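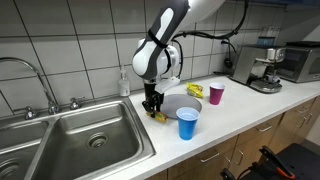
Break area counter, Lomcombe building: plate, two cups and snack packages beside the double sink.

Counter and sink care, Lomcombe kitchen

The stainless steel double sink is cleaned with a non-abrasive liquid and a soft cloth, wiped in the direction of the grain. Steel wool leaves iron particles that rust and stain the basin. Drains are flushed with hot water at the end of each shift.

Plastic cups and plates go through the sink before 16:00. Cups are washed first, then plates, then anything greasy. Snack packages, opened or not, are to be cleared from the white countertop. Printed wrappers left on a wet surface can transfer ink, and the marks are slow to lift.

Wall tile grout was resealed in November by Daltia. The sealer is rated for over 300 wipe-downs with a neutral cleaner. Do not use bleach or vinegar on the joints.

Hand soap stays in the pump bottle at the backsplash. Refills are in the Udavgate supply room, shelf 16. Report slow drains or a dripping faucet to the Amoah maintenance desk, extension 1882.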